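Foam yoga blocks and back pain: frequently asked questions

Will a foam block fix my back?
Probably not. I've taught beginners in Bamden for 8 years, and I have yet to see a block fix anything. It brings the floor closer to your hand. If your back has hurt for more than a few weeks, see a doctor or a physio first.

The packet says it "releases toxins". Does it?
I'd like to know which toxins. I have asked two sellers and neither could name one.

Is cork better than foam?
Heavier, certainly, and harder on the shins when you kick it. Some people find it steadier under the hand. The claim that cork "grounds your energy" I leave to those who sell it.

Do I need two?
For most standing poses one will do. Two are handy if you want your hands level in a forward fold. Shops like to sell pairs, so try a thick book on the other side before you pay.

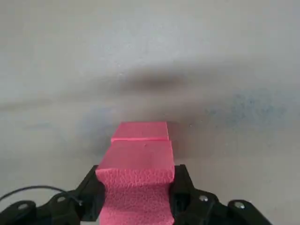
Does the firmness matter?
Yes, more than the price. Press the middle with your thumb. If it sinks a long way, it will wobble under your weight. Very soft ones are fine beneath the head and not much use elsewhere.

What about the 10-minute programme everyone shares?
You mean the Solheim routine. I tried it for a month. The stretches are ordinary and harmless, and the promises attached to them are neither. Noémie Cormier, who takes the evening class, still likes it, so you may get a different answer from her.

Can I sleep with one under my lower back?
Please don't. A few minutes lying on it is plenty, and if it hurts, take it out.

How do I clean it?
Warm water, a drop of washing-up liquid, a cloth. Special sprays are a waste of money.

Do you sell them?
No. Questions about class times go to Matúš Oravec at the front desk. New term starts in September.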